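# The Great Winter Coat Sort-Out

June 2018, and the Gindthorpe house is finally getting its closets done! I've been putting this off since December, when the hall rack gave up under all our coats and they moved onto chairs, doors and one very patient exercise bike. Every bed in the house is a sorting table for now, and I'm having far too much fun with it.

The plan is to lay each coat out flat, zip it up, check the pockets and decide whether it stays or goes. The keepers go up to the attic in 4 big storage bags until the cold comes back. Anything outgrown goes to my cousin's girls, who are already calling dibs over the phone.

So far the pockets have given up 2 single gloves, a library card and enough tissues to last me till fall. I also found the ticket from our trip to Hodero, which I was sure I'd thrown out (it's going straight in the scrapbook).

I'm putting the gallery up a bit at a time as I go, so check back for the scarves. There are a LOT of scarves. First up is my favorite of the whole pile, and I don't care how warm it is outside, I love this color!

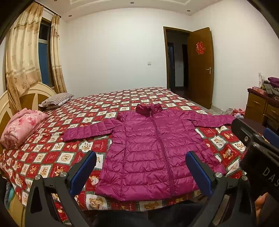

**The purple puffer.** Zipped up and spread out on the teddy bear patchwork bedspread. A keeper, no question!

*Mackenzie MacDonald*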